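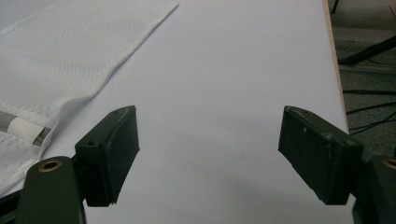
Elections and Public Opinion
Handout for Lecture 3: Reading a pre-election poll
Course tutor: Xiaoyan Guo
Revised 2023-11-20

Scope

The lecture covers how a voting intention figure is produced, from the selection of respondents to the published table. It does not cover exit polls or seat projections. These are taken up in December by Kęstutis Kalniņš, and the reading for them is listed separately.

The Heltgate mayoral contest is used throughout. Two firms polled it: Jallmont, by telephone, and Goseo, from a standing online panel. Their final polls were in the field over the same days and put different candidates in front. The full tables for both are in the course folder.

Terms

Population. The people the poll is meant to describe. For voting intention this is the people who will vote, who cannot be listed in advance. Firms work from all adults or all registered electors and then try to narrow the group down.

Sampling frame. The list or source from which respondents are drawn. A telephone poll can reach only those with a number in the frame. A panel poll can reach only those who have joined the panel.

Base. The number of people on which a percentage is calculated. A table may carry an unweighted base and a weighted base. The unweighted base is the number of people who gave answers.

Headline figure. The percentage reported for each candidate, normally after weighting, after a turnout adjustment, and with undecided respondents removed or reallocated. It may differ from the first row of raw answers by several points.

Random samples and quota samples

In a random sample each member of the frame has a known chance of being selected. In a quota sample the firm sets targets by age, sex, area and sometimes past vote, and fills them from whoever is available. Jallmont dialled at random but stopped calling once certain age groups were full, so its design is a mixture. Goseo used quotas throughout.

The usual formula for the margin of error assumes simple random selection and full response. Neither poll meets these conditions. The published margin should be read as a statement about sample size. It says nothing about whether the people who answered resemble those who did not.

Weighting

Weighting alters the influence of each respondent so that the sample matches known totals for the population. In the simplest case the weight for a group is its share of the population divided by its share of the sample.

Worked case. Adults under thirty make up 26 per cent of the Heltgate population and 20 per cent of a sample. The weight for each respondent in that group is 26 divided by 20, or 1.3. Everyone else is weighted down so that the total is unchanged.

Two points follow. First, the weight corrects the size of the group and leaves its make-up alone. If the young people who answer are more interested in politics than those who do not, weighting gives the more interested ones a larger voice. Secondly, unequal weights generally increase the variance of the estimate. The effective sample size is then smaller than the unweighted base, sometimes by a good deal. Jallmont prints an effective base at the foot of each table. Goseo does not, and it has to be worked out from the respondent file.

Weighting by past vote requires particular care. People misremember how they voted, and some who did not vote say that they did. A panel firm can avoid part of this problem by recording the vote soon after each election and storing it. A telephone firm has to ask, often years later. 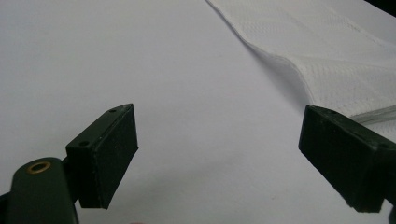
A folded white towel on a pale surface, with two dark gripper fingers in the foreground.

Turnout adjustment

More people tell a pollster that they will vote than go on to do so. Common treatments are:

(a) Self-reported likelihood. Respondents place themselves on a scale. The firm keeps only those above a cut-off, or weights each person by the score given.

(b) Past behaviour. Respondents who did not vote last time are given a lower weight whatever they say now.

(c) Modelled turnout. A probability is assigned from age, housing tenure, education and similar items, using an earlier survey in which turnout was checked against the marked register.

Jallmont used (a) with a cut-off. Goseo used (c). When both methods are run on the same Goseo respondents, the order of the leading candidates changes. No answer to the voting question has been altered between the two runs. The difference comes entirely from the treatment of turnout.

Method (c) depends on the earlier survey still being a fair guide. It performs poorly where a contest draws in people who do not normally vote, or where a group that normally votes stays at home.

Undecided respondents

They may be left out, shared in proportion to the decided vote, or allocated by a follow-up question asking which way the respondent leans. Leaving them out and sharing them proportionally give the same headline percentages. Students often miss this. The follow-up question gives a different result only if leaners divide differently from the rest.

Refusals are a separate category and should not be added to the undecided. Goseo reports them together as "no answer given", so the two cannot be compared with Jallmont's rows.

Interpreting a lead

Suppose a poll gives a candidate a lead of 2 points with a stated margin of plus or minus 3 points. The margin applies to each candidate's share. The margin on the lead is larger, as a sampling error that raises one candidate's share tends to lower the other's. In a contest between two candidates with no others standing, it is twice the margin on the share. With further candidates it is somewhat less than twice.

It does not follow that the race is "tied". The lead remains the best single estimate from that poll. It is weak evidence as to who is ahead, and should be reported as such.

Comparing a poll with an earlier one from the same firm removes some of the fixed error due to method. Comparing polls from different firms does not. A chart that joins a Jallmont point to a Goseo point with a line shows a change in method and a change in opinion together, and they cannot be separated by eye.

Question order

Jallmont asked voting intention first. Goseo asked it after a block on council tax and the proposed Xie bridge. Items placed before the voting question may bring a topic to mind and shift the answers. Check the full questionnaire before citing either poll.

Preparation for the seminar

1. Recalculate the Goseo headline figure using unweighted data. State which group accounts for most of the change.
2. Apply a likelihood cut-off of your own choosing to the Jallmont file and report the base that remains.
3. Write one paragraph, for a general reader, reporting the Jallmont result with its margin. Do not use the words "dead heat" or "surge".

Bring the weighted and unweighted tables on paper. The seminar room has no printer.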